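Handout 6, 19/10/2022. Replaces the April version, which told you to fit the memory before opening the case.

## Inside a desktop tower

Lay the tower on its side before you touch anything else. Every year someone works on it upright and spends the rest of the session fishing for a screw. With the side panel off, find the power supply first: it is the metal box with the label, and most of the cables you will curse at start there.

Next, the processor. Normally a cooler sits on top of it. Once that is gone you see the silver heat spreader, which looks like a coin and costs rather more than one. Keep your thumbs off it. The memory slots are the black ones beside the socket — learn where they are now, as half of next week's sheet assumes you know.

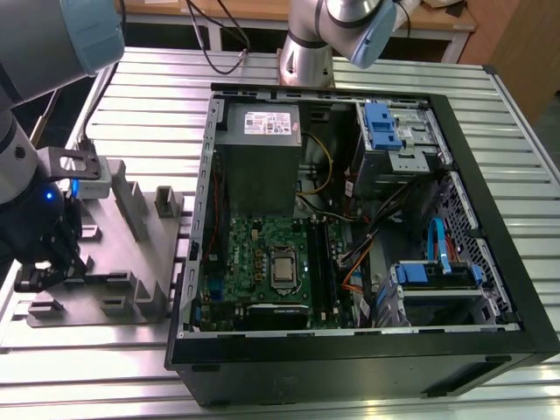

## Drives and cables

- The hard drive sits in a cage, on plastic rails. In this model the rails are blue, as is the latch on the optical drive bay. Blue generally means "you may pull this".
- The SATA cable carries data only. Power comes separately.
- Pull the plug, never the wire. Felicja Górecki keeps a drawer of the alternatives.

## Before next time

Read section 9 of the Cerna notes. Draw the board from memory, with the socket, slots and rear ports labelled. Artistic merit is not marked, which will be a relief to room 402.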